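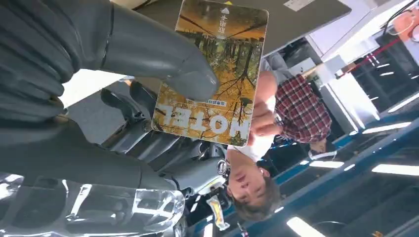 Wrist view with a card printed HOTEL at the finger, raw orientation, before the rotation step.

Handling an inverted wrist camera in the perception stack
October — by Sveva Martinelli

On our arms the wrist camera is mounted so that some poses deliver an upside-down picture. The card detector was trained on upright text and loses most of its confidence on a view like the one at the top of the page, where the word HOTEL reads inverted. The steps below correct this in software. They assume the Trekasance driver is running and the hand-eye calibration is current.

1. Leave the driver alone. It has a flip option, but the option rotates the pixels without touching the intrinsics, and every node downstream then projects to the wrong side of the principal point.

2. Compute roll from the transform tree. Look up base to camera at the image timestamp, project the gravity vector into the camera's image plane, and take the angle from the image's down axis. Do not use the latest transform. At full wrist speed the lag is enough to pick the wrong bin.

3. Quantize the angle to 0, 90, 180 or 270 degrees. Add 15 degrees of hysteresis on each boundary or the output will flicker when the wrist hovers near a diagonal. If the optical axis is close to vertical, roll is undefined — hold the last value.

4. Rotate the image and the camera model together. For 180 degrees:

cx_new = width - 1 - cx
cy_new = height - 1 - cy

Focal lengths stay the same. For 90 and 270, swap fx with fy and width with height, and derive the center from the same pixel mapping. Rectify first, so that distortion terms need no handling.

5. Publish under a new frame name, camera_upright, with the matching rotation about the optical axis. Grasp poses computed in that frame then resolve to base without special cases.

6. Mask the fingers after rotation, using the joint state to render the mask. A static mask fails as soon as the grip width changes.

To check the result, replay a log with the node off, then on. Ours holds 2,111 images. The detector returned a card box in 1,445 of them with the node off. Inspect the remaining misses by hand before retuning any threshold.

Comments

Mirko Gentile: Does step 2 hold if the base is tilted? Ours sits on a wedge.

Sveva Martinelli: Yes, if the tilt is in the tree. Look up from a gravity-aligned world frame in place of base.

Beverley Ruawai: Had the cx/cy lines without the -1 for months. Thanks.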